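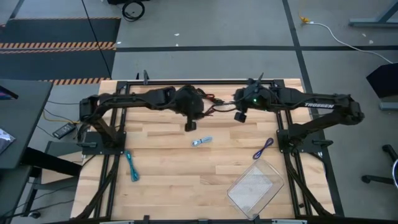

Coil them all the same diameter or the tray is useless, was the remark from the next bench before I had sorted anything. Noted. The loose cables had been going back in the drawer any old way since October, and I gave the whole afternoon to them.

Method: straighten, check the plug, coil over-under, strap at the middle. Braided cables go first as they hold a twist longest. The teal one needed two passes. The purple one keeps a memory of its old loop and I left it flat under a book for 45 minutes - small improvement, not a cure.

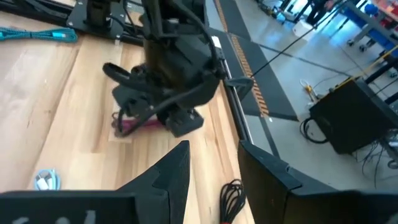

Straps next. The Kiten straps are too short for anything thicker than a charging lead, and the Lutari ones hold but leave a ridge in soft jacketing. I have settled on Lutari for the thick stuff and plain twine for the rest. Label stock is down to 19. Inventory numbering resumed at 1,111, same prefix as before.

The long white run was the awkward one. It fights an over-under coil, so I made an oval and put the strap on at the waist. 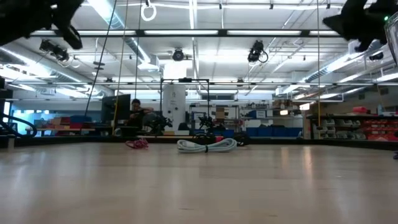
White coil, strapped at the middle, with the black one behind.

By five the drawer list matched the sheet except for one Ondska adapter, last entered under 3,217. Checked the Cosgrove bin twice. Will check the window shelf tomorrow.
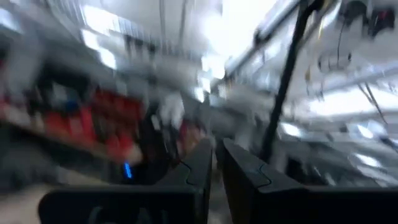
Try the bin for short leads, came the advice when I asked about the adapter, adapters always end up with the short leads. I have not tried it yet. Also to do: order labels, replace the twine, move the purple cable to a wider hook.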